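Moving Down to One Bedroom

The lease on the Dusenton place ran out in August and I decided not to renew it. I had been there long enough to fill a garage, two closets and the space under the stairs. The new apartment has one bedroom, one closet and a shelf over the washer. It is 47 steps up from the street with no elevator, and I learned that number by carrying boxes.

I started sorting a month before the move. Everyone tells you to go room by room. I tried that and it didn't work for me, as the same kinds of things were in every room. There were batteries in the kitchen, the bedroom and the car. I ended up going by type: all the bedding in one go, then all the paper, then all the tools.

Bedding was the easy one. I own one bed. I had sheets for three, two of them for mattresses that left the house years ago. I kept two gray sets and gave the rest to the animal shelter on Vestergaard, which takes old linen as long as it's clean.

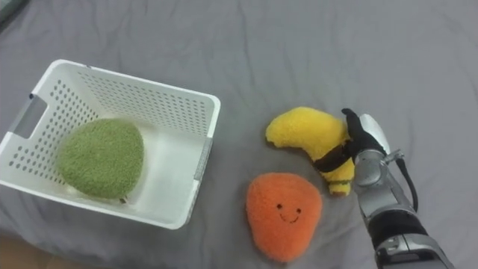
Mackenzie Perron wrote in after my last post to say that two sets is one too many, and that she has washed and dried the same sheets every Monday for years and put them straight back on. She also thinks I should have sold the good ones. Maybe so. I looked at what used sheets go for and didn't want to spend an evening answering messages over four dollars.

Paper took the longest. I had tax returns, manuals for things I no longer own, and every letter my old landlord sent. I kept the tax papers that I'm still supposed to keep, the car title and one folder of letters from my grandmother. The rest went to the shredding place next to the post office. They charge by the box and I had 5 boxes.

Small stuff was worse than paper because I kept stopping to look at it. What helped was a rule that anything without a home by bedtime went in the donation pile. I broke the rule a few times, mostly for things my niece might ask about.

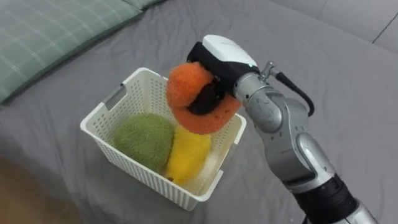 What the move cost

I got quotes from two companies. Prernimon wanted $2,518 for a crew and a truck, with an extra charge for the stairs. The other one never called back after the first visit. In the end I rented a truck for a day and paid two of my cousin's friends, and the whole thing came to about a third of that. It took us until nine at night. The couch did not make the turn on the second landing, so it went to one of the friends.

I would pay for the crew next time. My back was sore for a week and I scraped the door frame at the old place, which came out of the deposit.

The apartment itself is fine. The kitchen has less counter than I'm used to, and the bedroom gets the sun early. I put the bed against the long wall first, then moved it under the window, then moved it back. 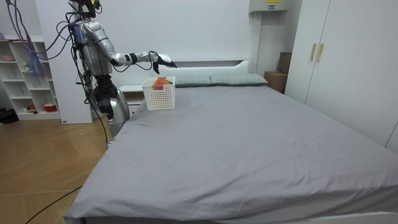 The long wall is better because the radiator is under the window and the closet door needs room to swing. I still don't have a place for a desk. There's a secondhand store called Batetska a few blocks over with a narrow one in the back, and I've measured it twice. If it's still there next week I'll probably buy it and get someone to help me with the stairs.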